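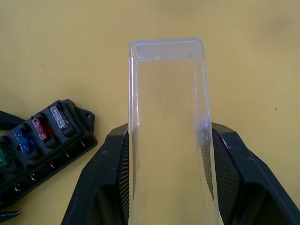
Dudwood Shop Crew Opens Up Its Home-Built Robot Arm — Plans Free to Copy

DUDWOOD, April 24, 2024 — Jorkerport, the shared workshop in Dudwood, today put out the full plans for Cleva, a bench-top robot arm built by members on evenings and weekends. Parts list, wiring notes, gripper files. All free.

Cleva started in March as a fuse sorting job. Put the right blade fuse in the right slot, over and over. Clear plastic bins came next, and those were harder — thin walls, shiny, easy to squeeze too much. The black fingers now have textured pads on the inside faces.

Build took 8 weeks and 3 gripper versions. Almost 100 test grips logged on the current one. Still slow. Camera at the wrist, yellow table top, fuse block bolted to nothing yet so it slides a bit, thats next on the list.

Mangubat, the parts store down the street, is holding 13 starter kits for anyone who wants to build along. Pick up at the counter, no shipping.

Open build night at Jorkerport, doors at 6. Bring a laptop and saftey glasses.

Press contact: front desk, Jorkerport, Dudwood.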